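Orkoston 模倣学習データ収集 定例会議 議事録

日時:水曜日 14:00~15:35
場所:Kermani 2階会議室および遠隔接続
出席:収集班、学習班、機材担当、ラベル付け担当、Mollanard 側連絡担当
欠席:安全担当(資料は事前に確認済み)
記録:Martti Oksanen

1. 前回議事録の確認

修正が1点あった。前回の議題3で「グリッパー先端の交換は学習班が行う」とあるのは「機材担当が行う」の誤り。訂正のうえ承認した。
前回からの持ち越し事項のうち、予備バッテリーの置き場所と、収集者向け手順書の改訂は完了。時刻同期の件は議題4で扱う。

2. 収集状況

収集班から報告。今期の収録は累計1684本となった。内訳では、両手で行う作業が539本、残りは片手の作業である。両手作業は前回会議の時点で目標に届いておらず、先週から収録時間の配分を両手側に寄せている。
片手作業は本数としては足りているが、対象物の偏りが大きい。箱、ボトルなど形の単純なものに集中しており、表面の反射が強いもの、細長いもの、透明なものが少ない。学習班から、反射の強い対象物では手元カメラの露出が変動しやすく、早い段階で本数を増やしてほしいとの要望が出た。
収集班は、光る装飾のついた対象物を通常の割り当てに組み込み、収集者が交代しても同じ対象物を使う形にすると回答した。 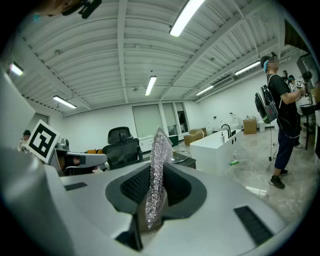 図1 手元カメラの映像。銀色のラインストーンで覆われた細長い対象物がグリッパー中央に収まった状態。奥で別の収集者もグリッパーを使用。

学習班からの指摘は次のとおり。
・対象物の下側がグリッパー本体に隠れる姿勢では、接触点の推定を手元カメラだけに頼れない。頭部側の映像との対応づけを必須とする。
・天井照明が視野に入る角度では、細かい反射が多数出る。照明を落とす必要はない。現場の条件のまま収録を続ける。
・同じ部屋で複数名が同時に収録する場合、他の収集者のマーカーが視野に入る。自分のマーカーと混同しないよう、識別番号の割り当て表を収録前に照合する。

割り当て表について機材担当から質問。現在は紙と Vasotance の登録画面の両方で管理しており、どちらを正とするかが決まっていない。協議の結果、Vasotance の登録画面を正とし、紙は当日の控えとして扱うことにした。番号を変更した場合は、変更した者がその場で登録画面に反映する。

3. 両手作業の収録手順

両手作業のうち、鍋蓋を扱う課題について、収集班が現行手順を説明した。開始姿勢は蓋を平らに置いた状態とし、縁をつかんで立て、所定の位置へ移して離すまでを1本とする。途中で片方のグリッパーが外れた場合も収録は止めず、つかみ直しまで含めて残す。
これに対しラベル付け担当から、つかみ直しを含む収録は区間の切り方が人によって違うとの報告があった。つかみ直しの開始を「グリッパーが縁から離れた時点」とする者と、「再び近づき始めた時点」とする者がいる。現状、区間の付け直しが必要な収録は97本ある。
開始は縁から離れた時点に統一する。付け直しはラベル付け担当が行い、判断に迷うものは学習班に回す。

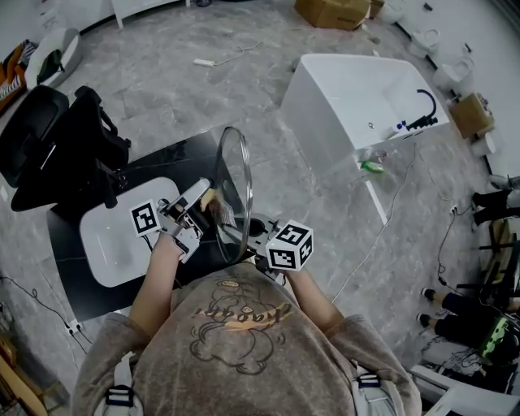

記録・構成:Martti Oksanen(収集記録担当)

頭部側の視点では、ガラスの蓋が立った姿勢になると細い楕円にしか見えず、蓋の面の向きを読み取りにくい。左右のグリッパーが蓋の下側の縁を挟んでいること、上部の白い立方体のマーカーが両方とも視野に入っていることは確認できる。学習班としては、この2点がそろっていれば両手の相対姿勢は求められるという見解である。
蓋自体の姿勢については、ガラス面ではなく縁を手がかりにする。検出器を縁に合わせて調整する作業は学習班が続けており、次回に途中経過を出す。

あわせて次の点を確認した。
・腕を前に伸ばしたとき、片方のマーカーがもう片方の腕に隠れないようにする。隠れた時間が長いものは品質確認で差し戻す。
・作業台の上には課題に使うものだけを置く。前の課題の対象物が残っていた収録が複数あり、収集開始前の確認項目に加える。
・床の配線の上を通って移動する課題は当面行わない。再開の可否は安全担当に確認する。

作業の速さについても意見が出た。慣れた収集者ほど動作が速く、蓋を離す直前の減速がほとんどない。Orkoston の側では、離す直前の動きが短すぎると学習時に区間が落ちることがある。一方で、わざとゆっくり動かすと手の軌道が不自然になる。速さの指定はせず、離したあとにグリッパーを1秒そのまま保つことだけを手順に追加する。

4. 品質確認と除外

ラベル付け担当から、品質確認で除外となった収録は142本との報告があった。最も多い理由はマーカーの隠れ、次が時刻ずれである。時刻ずれは左右の手元カメラの間で起きており、頭部側との間では見つかっていない。
機材担当の調査では、時刻ずれは片方のグリッパーだけを再起動した後の収録に集中している。再起動は必ず左右そろえて行い、再起動後に手を打ち合わせる動作を1回収録して確認する。この動作は本数に含めない。
除外した収録は削除せず、除外理由を付けて別の場所に保管する。Mollanard 側から、除外分も含めて納品してほしいとの依頼が来ているが、契約上の扱いを確認中のため今回は保留とした。

5. 手元カメラの視野と開始位置

学習班から、収録の冒頭で対象物が手元カメラに映っていないものが多いとの指摘があった。対象物が映らないまま移動が始まると、学習側では何に向かって動いているのかを判断できない。
収集班は、収集者が対象物を肉眼で見て動き出すため、グリッパーの向きまで意識していないことが多いと説明した。次のとおり決めた。
(1)収録開始の合図の前に、グリッパーの先を対象物の方向へ向ける。
(2)対象物は画面の中央になくてもよい。先端部の上または横に見えていれば可とする。
(3)開始時、先端部は何もつかんでいない状態とする。ただし受け渡しの課題を除く。

透明な蓋を調理台や流しの横に置く場合、背景の色によって映り方が大きく変わる。濃い色の天板に置いた例では輪郭とつまみの両方が確認できた。白い面に置いた例は本数がまだ少なく、来週の割り当てに追加する。
置き場所は課題ごとに固定せず、流しの左右、奥、手前を順に使う。順番は収集班が表にして作業台の近くに貼る。

広い部屋での収録では、遠くの家具や箱が収録日によって動いていることがある。学習班は背景の違いをむしろ歓迎するとしており、元の位置に戻す作業は不要とした。ただし、収録中に動かすことは避ける。
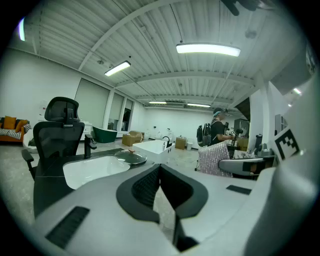 6. 機材

先端部のパッドは消耗が左右で異なる。機材担当が交換記録を見たところ、右手側の交換が多い。今後は左右同時に交換し、交換した日は最初の数本に印を付ける。学習班から、新しいパッドでは滑り方が違うため印があると助かるとの発言があった。
背負い式の収録装置については、収集者から肩ひもが長時間の作業でずれるとの声がある。留め具の位置を各自で合わせる時間を、開始前に5分設ける。ケーブルが長く垂れる付け方は禁止し、余りは束ねる。
保存容量は現在の収録量であれば1月末まで足りる。両手作業が増えると3系統分の映像が同時に増えるため、機材担当が必要量を計算し直す。

7. その他

収集者の交代時刻を午前と午後で各1回とする案が出た。午後は2回にしたいという意見もあり、来週1週間は午後2回で試す。
Kermani の入館手続きが変更となり、受付での記名が不要になった。入館証は従来どおり携帯する。

決定事項
・マーカー識別番号は Vasotance の登録画面を正とする。
・つかみ直しの開始は、グリッパーが縁から離れた時点とする。
・離したあと、グリッパーを1秒保つ。
・再起動は左右同時に行い、確認動作を1回収録する。
・先端部のパッドは左右同時に交換する。

宿題
・区間の付け直し97本:ラベル付け担当、次回まで
・縁検出の途中経過:学習班、次回報告
・置き場所の順番表:収集班、今週中
・除外分の納品可否:Mollanard 側連絡担当
・保存容量の再計算:機材担当
・配線をまたぐ課題の再開可否:安全担当へ照会(記録担当から連絡)

次回は同じ曜日の14:00から、場所は Kermani 2階会議室。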